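Marmont Bimanual Station: Operator Manual
Section 6. Teaching a Garment Task by Remote Control

6.1 Scope

This section describes how an operator teaches the Marmont station a garment handling task by means of the hand controllers. It applies to stations fitted with two arms, one head camera and one camera at each wrist. Teaching by direct hand guidance of the arms is covered in Section 7 and is used only for rigid objects.

Operators must have completed the Foulkes safety course and must hold a current sign-off for the station they intend to use. New operators may record only under supervision until they have submitted 51 accepted episodes.

In this section, "episode" means one continuous recording of one task, from the start tone to the stop tone. "Leader" means the hand controller. "Follower" means the arm that copies it.

6.2 Before Power-Up

1. Read the task card for the session. The card states the garments to be used, the start condition, the end condition and the time limit.

2. Clear the work surface of everything that is not listed on the task card. Remove pins, tags and loose threads from the garments.

3. Check that both gripper fingers on each arm are tight. Do not use a finger that is cracked, bent or missing its tip.

4. Follow each wrist camera cable by hand from the connector back to the first clip. The cable must have enough slack for the wrist to turn fully in both directions without pulling.

5. Place both leaders in their cradles.

CAUTION: Do not place your hands between the arms and the work surface once the power switch has been moved to ON. The followers may move a short distance when the brakes release.

6.3 Power-Up and Alignment

1. Switch on the station and wait for the console to show READY.

2. Open the three camera views on the console. Confirm that each view is live by moving a gloved hand slowly in front of each lens before the arms are enabled.

3. Lift the leaders from the cradles and match their pose to the outline shown on the console. The outline turns solid when the match is close enough.

4. Press and hold both enable pedals. The followers will move slowly to the pose of the leaders.

5. Open and close each gripper twice. If a follower gripper does not close fully, release the pedals and run the gripper zero routine in Section 4.

NOTE: If the console shows fault code 61, one leader has been moved too far from its follower. Release both pedals, return the leaders to the cradles and begin again at step 3.

6.4 Setting the Start Condition

The start condition has a direct effect on the value of the recording. A robot trained only on garments laid out neatly will not cope with garments that arrive in a heap.

1. Release both pedals and wait for the amber light before reaching into the work area.

2. Drop the garments onto the surface from elbow height. Do not smooth, turn or separate them unless the task card instructs you to do so.

3. Step back behind the floor line.

4. Confirm in the head camera view that all garments are inside the recording area. A garment that hangs over the front of the surface may stay as it is if at least half of it is supported.

5. Enter the garment codes from the task card. Where two garments share a color, enter each one separately.

6.5 Recording an Episode

1. Press and hold both pedals and raise the grippers clear of the garments.

2. Press RECORD. Wait for the start tone before moving.

3. Choose the garment that is easier to reach without disturbing the other. Approach it with the gripper open and the fingers pointing toward the thickest fold.

4. Push the fingers into the fabric until the fold lies between them, then close the gripper. Close it once. Repeated squeezing at the same spot is recorded as part of the task and will be learned as such.

5. Keep the free gripper open and away from the garment until the first hold is secure. Bring it in only when there is an edge, hem or waistband that it can take.

6. Lift slowly and pause for one second when the garment is clear of the surface.

7. Complete the task as stated on the card, open both grippers and return to the raised position.

8. Press STOP and wait for the stop tone before releasing the pedals.

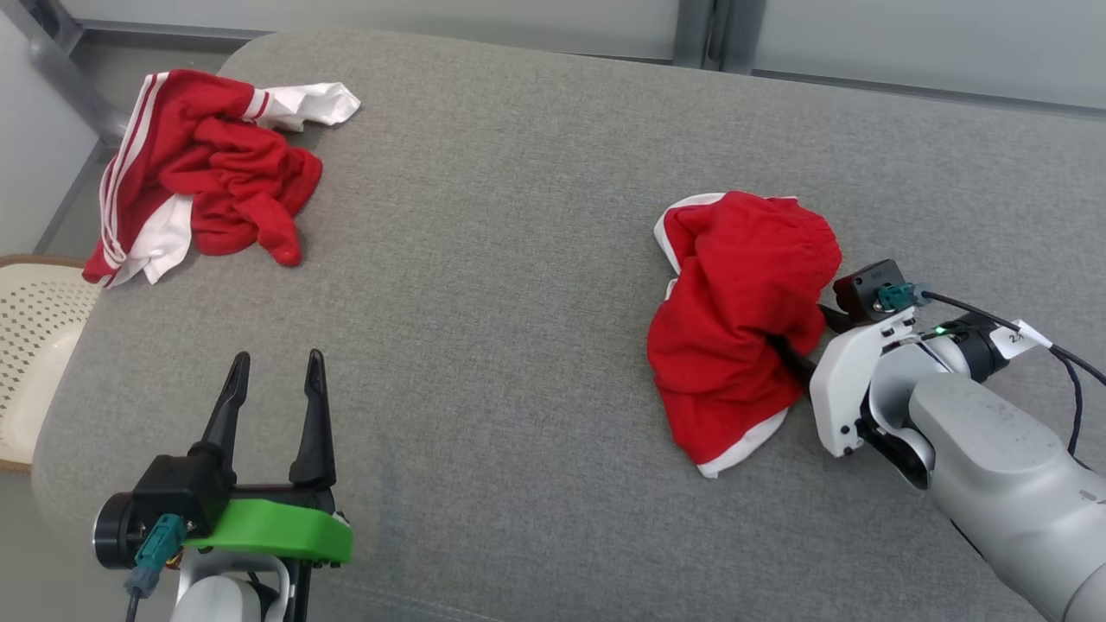 Lilla Kelemen
Teleoperation Training Lead, Zumorbridge

Two red garments with white trim rest on a gray upholstered surface, with the right gripper closed on the more compact of the two. The left gripper is open and empty, as required by step 5. Operators should note how far the right fingers are pushed into the fabric. A pinch taken only at the outer surface of a bunched garment is likely to slip when the arm lifts.

CAUTION: On padded surfaces, do not press down with the fingers to gain a better hold. The padding gives way without raising a force alarm, and the fingers may catch the cover. Approach from the side where the shape of the garment allows it.

6.6 Errors During Recording

Small errors need not end the episode. If a garment slips from the gripper, open the gripper fully, move back, and make a new approach at normal speed. Episodes that contain a clean recovery are accepted and should be marked RECOVERY on the console.

Stop and discard the episode in any of the following cases:

- The two arms touch each other.
- A gripper takes hold of the cover of the work surface.
- A wrist camera view freezes or goes dark.
- A garment leaves the recording area and cannot be reached.
- A person crosses the floor line.

6.7 Review and Submission

1. Play back each episode at double speed in the head camera view, then check the wrist views at the moment of each grasp.

2. Mark the episode ACCEPT, RECOVERY or DISCARD. Do not leave an episode unmarked at the end of a shift.

3. Submit the batch to the Kallska server. Batches received after noon on Friday are reviewed the following week.

4. Enter the number of submitted episodes in the station log.

The finger pads are to be replaced after 4,000 gripper closings, as shown on the maintenance page of the console. The counter must be reset by the person who fits the new pads.

Questions about task cards and disputed reviews should be sent to Meenakshi Ramasamy, Data Quality. Report damaged fingers, brackets or cables through the station log before the next session begins.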